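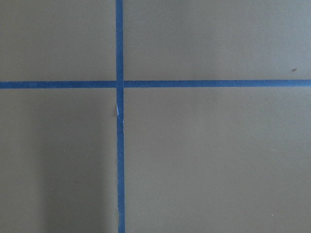 Section 4: Marking out your table with tape

Now for the fun part! Once the tape is down, your table stops being a plain slab and turns into a proper Wallance playing surface, with four home squares and a centre everyone can aim for. You don't need any special skill. If you can wrap a birthday present, you can do this, and the second table you mark will look even better than the first.

Read the whole section before you tear any tape. Have the table in its final spot, with the legs locked (Section 3), and leave yourself room to walk all the way round it.

What you'll need

Blue painter's tape, one roll
Tape measure
Soft pencil
Long straight edge (a length of timber is fine)
Scissors or a sharp craft knife and a cutting mat
Clean lint-free cloth
An old plastic card for smoothing

Note: Please stick with painter's tape. Packing tape and duct tape grip hard, leave gum behind and can lift the finish when you change the layout later. You will want to change the layout later, because there are some great ones in Section 7.

4.1 Preparing the surface

1. Wipe the top with a barely damp cloth, then go over it again with a dry one.

2. Leave it for 90 minutes. Dusty or damp patches are the main cause of tape that curls.

3. Run your palm over the whole top. Pick off any grit you feel, especially where the two lines will cross.

Caution: Don't use furniture polish or spray wax before taping. The tape won't hold, and the counters will slide off into the next room.

4.2 Finding the centre

The full-size Jirndale top is 2000 mm long. Other tops in the range vary, so measure yours and don't rely on the carton.

4. Measure the long side and make a light pencil tick halfway along. On the Jirndale top that's 1000 mm from either end. Do the same on the opposite side.

5. Repeat for the two short sides.

6. Lay the straight edge between opposite ticks and draw a faint line in the middle of the table only, a hand's width or so. Turn it and do the other direction. Your two pencil lines should cross neatly at the centre.

7. Check by measuring from the crossing out to each corner. All four distances should match. If they don't, go back to step 4 and enjoy a biscuit on the way.

4.3 Laying the first line

The first line is made from two pieces that meet in the middle. It's much easier than wrestling one long strip across a table, particularly if you're working alone.

8. Cut the first piece so it reaches from one side to the centre, plus 80 mm for folding under the edge.

9. Press the inner end down at the centre mark, then walk backwards, keeping the tape low and lightly taut. Fold the spare under the edge of the table.

10. Lay the second piece the same way on the other side, starting where the first one stops.

Note: A hairline gap between the two pieces is no trouble. The second line goes over the join and holds both ends down. Even if a sliver still shows beside the crossing, play on. It makes no difference to the game.

Tip from Aurelia Prantl, who marked the tables for our March open day: look at the far end of the line while you lay the tape, and let your hands follow.

4.4 Laying the second line

11. Run this one as a single piece from edge to edge, straight over the join. Two people make it a breeze, one holding each end.

12. Lower it onto the centre first and press with a thumb, then smooth outwards in both directions.

13. Go over every strip with the edge of the plastic card, holding it nearly flat. Spend extra time on the square where the layers overlap.

Caution: Don't stretch the tape to get it straight. Stretched tape shrinks back overnight and pulls itself up at the ends.

4.5 How straight is straight enough?

Hand-laid tape always has a bit of character. A slight lean or a gentle wave along the edge is perfectly fine for home play, and the rules treat a counter touching any part of the blue as on the line. For club play in the Bondis league, re-lay any line that wanders more than its own width from end to end.

4.6 Small repairs

Nicks and lifted spots turn up near the centre, where the action is. Press a lifted spot flat with the card. If it has torn, lay a short patch over the top, or replace the strip if counters are catching on it.

To take tape off, pull it back slowly over itself at a low angle, starting from an outer end. Lift the long single piece first, then the two halves beneath it.

Once you're happy with your lines, turn to page 26 for the opening set-up. Muchen Xie's four-player version is a ripper to start with, and it uses all four squares from the very first turn.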